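Restholm Household Tabletop Set: data card

Version of June 4, 2023

Summary

The Restholm Household Tabletop Set records small domestic articles laid out on a cloth-covered table, together with the handling of those articles during simple tidying. It contains 118 sequences, collected in May at the Drosevthorpe site and prepared for release by Kwok Daner. The set is intended for work on the recognition of everyday goods and on the ordering of a cluttered surface.

Setting

All sequences use the same table. It is covered with a dark velvet cloth, and brown pleated curtains hang behind it between white uprights. The cloth is not pressed between sequences, and creases in it should be expected.

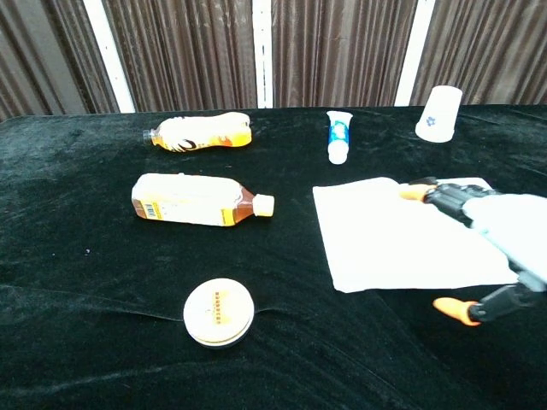
Lighting was left unchanged throughout collection. Velvet changes in tone with the direction of the nap, and users who separate articles from the background by colour should allow for lighter patches. The curtains also show alternating bands of light and dark, which can affect edge detection along the back of the table.

Articles

The articles are ordinary shop goods and household items. Labels have been left in place. The core group is as follows:

– Drink bottle, plastic, with an orange and white label. Laid on its side.
– Tea bottle, plastic, larger than the drink bottle. Laid on its side.
– Toothpaste tube, white with blue markings.
– Round item with a pale top and a small printed mark in the middle. Annotators used the single class "round_item" for this article at all angles.
– Small white cup.
– White towel, folded.

Not every article is present, or in view, in every sequence. Users should consult the contents file before assuming a fixed group.

Annotation

Each sequence carries one line of text naming the activity and a list of the articles in view. Positions are given in words (back left, front centre, and so on) and are always stated as seen from the front of the table. Each list was checked by 2 annotators. Where they differed, the more general term was kept.

The towel is treated as a single article whether it is smooth or bunched. Its outline changes more than that of any other item, and outlines for it should be used with caution – particularly where a hand is close to the cloth.

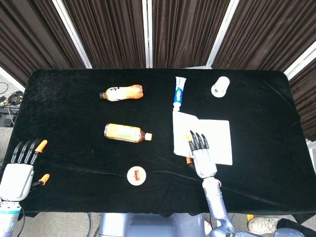

Known limitations

The range of goods is narrow and reflects what was available in Drosevthorpe. Printed matter on the labels has not been transcribed. Plastic bottles may be dented, and no record was kept of their condition. More than 100 sequences include at least one bottle, so results for bottles should be reported separately from those for other articles.

Files

contents.csv – articles listed for each sequence
activity.txt – one line for each sequence
terms.txt – conditions of use

Conditions of use

The set may be used for research and teaching. Publications should cite it as "Restholm Household Tabletop Set, Kwok Daner". Altered copies must be marked as such and must keep terms.txt unchanged.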